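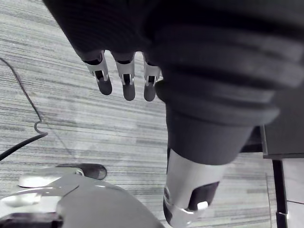
Fommont, 25th September

3.2 Frosting and transfer

The cookies were baked from a single batch of sugar dough, rolled to 15 mm and cut as rounds. After baking they were left on wire racks overnight and frosted the next morning. Two frostings were compared. The first was a plain buttercream made with butter, powdered sugar and milk. The second was the same buttercream with crushed chocolate cookies folded in at the end of mixing. Both were spread with an offset spatula by the same baker, who was told to work at her normal speed and to stop when the top looked even to her.

Frosted cookies were held uncovered at room temperature for 50 minutes before they were moved to boxes. Earlier work in the Paratier kitchen had used a shorter rest, and many of the tops had stuck to the lid. We kept the longer rest for both frostings so that the two could be compared directly, although the buttercream with crumbs had set well before the end of it.

Figure 1. Three fingertips of the hand, with the ribbed knit covering above them.

In all, 636 cookies were frosted over the trial. Of these, 46 were set aside before boxing, mostly for cracks at the rim that were already there when the racks were cleared. They are left out of the results in Section 4. A cookie was scored as damaged if the frosting had a dent, a smear or a bare patch that could be seen at arm's length. Small marks at the very edge were ignored, as the Marras shop sells cookies with such marks at full price.

Candy decorations were pressed on right after frosting. Flat candies held well on both kinds. Round ones tended to roll on the plain buttercream if the tray was tilted, and we switched to a deeper tray after the second session. Results from the first two sessions are reported separately for this reason.

The room was warmer in the afternoons, and frosting mixed then was softer. We did not correct for this. The Jastow recipe, which uses part shortening, is said to hold up better in a warm kitchen, but it has a different taste and was not tested here. Flavor scores were collected only for the two frostings described above and are given in Table 2.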